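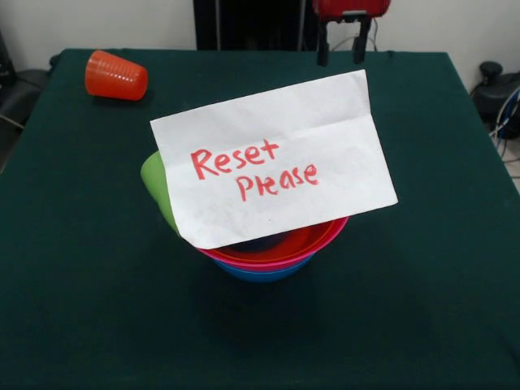

Is it necessary to read music, one singer wrote to us after our first notice in July, or is a good ear enough? A good ear is enough. We received this question in many forms, so we have put it at the top of this longer call, which replaces the July notice.

Call for singers and players: the Negi songs
Barkness Song Archive, Wancombe

The Barkness Song Archive keeps the papers and tapes of the Negi dance orchestra, which played in hotels, on river boats and at weddings for most of its life and made very few records. The catalog lists 283 songs. Many of them exist only as a melody line with chord names in pencil. Others exist only on tape, recorded in a hall with people talking over the quiet parts.

We would like to hear this music played by living people again. For this purpose we are forming a group for one season, which will learn a part of the songs, play them in front of a small audience and record them for release on the Vendudov label.

Who we are looking for

Singers, all voices. Low voices are especially welcome, as the orchestra had two bass singers and wrote many answers for them.
Clarinet, alto saxophone and trumpet.
Accordion or harmonium.
Guitar, with nylon or steel strings. Please tell us which.
Double bass.
Drums, played softly. The orchestra used brushes nearly all the time.

You do not have to be a professional musician. You should be able to learn a song from a recording at home and come to rehearsal knowing it. If you play an instrument that is not in the list, write to us anyway and explain how you imagine it in this music. The tapes have a musical saw on one of the waltzes, so we are not very strict.

We can accept participants from 16 years of age. Those who are under 18 need a letter from a parent.
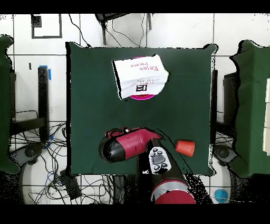
Green tablecloth, folded white card and magenta plate.

What you will do

The group meets for six rehearsals in Wancombe, each lasting one evening. After this come two recording days and one concert. At the first rehearsal we listen to the tapes together and divide the parts. From the second one we play.

The songs are in three languages. Nobody is expected to know all of them. We give every singer the words with a translation and a slow spoken recording, and there is time in each rehearsal for pronunciation. I learned two of these languages as an adult myself, and I can promise that singing is a kinder way to begin than grammar.

Some arrangements are finished. For others we only have the melody, and the group will decide on the rest. We ask you to be patient in these moments – it can take an hour to agree on eight bars – and to let the quieter players finish their sentences.

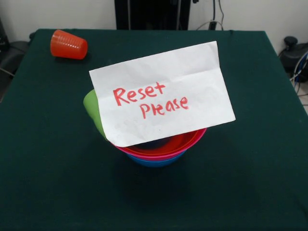
The songbook for the project has 73 pages and will be sent to you by mail when your place is confirmed. You may write in it. Please do not put it on the internet, as the families of two of the composers have given permission for the project only.

What we offer

Each participant receives 100 dollars for each of the two recording days. Rehearsals are not paid, but we refund bus and train tickets within the county if you keep them. Everybody who plays on a recording is named on it and gets two copies. If the Vendudov label later licenses a song for film or radio, the part of the money that belongs to the performers is divided equally among those who played on that song. The agreement is two pages long, and we will send it before you decide.

We have a double bass and a small drum set that can be borrowed. The bass has a high action and is not comfortable for small hands.

How to apply

Send us a short letter, not more than one page, with the following:

Your name and how we can reach you.
Your voice or instrument, and for how long you have been singing or playing.
One song you know by heart, and where you learned it.
The evenings on which you can never come.

Please add one recording of yourself. A telephone recording made in the kitchen is fine. We prefer one complete song, with its mistakes, to several short pieces. Do not send videos, as our mailbox is small and it rejects them.

Letters must arrive by 12 Oct 2023. You may send them by e-mail or leave them at the archive desk in Wancombe during opening hours. We answer everyone, also those to whom we cannot offer a place, and this may take up to three weeks.

There is no audition in the usual meaning. We will invite some people to come and sing or play two songs with us, one of their own and one from the Negi papers that we will teach on the spot. If you have applied to us before, you may apply again, and your old recording does not have to be replaced unless you wish it.

The rehearsal room is on the ground floor and the entrance has no steps. Please write to us beforehand if you need large print or a chair with arms.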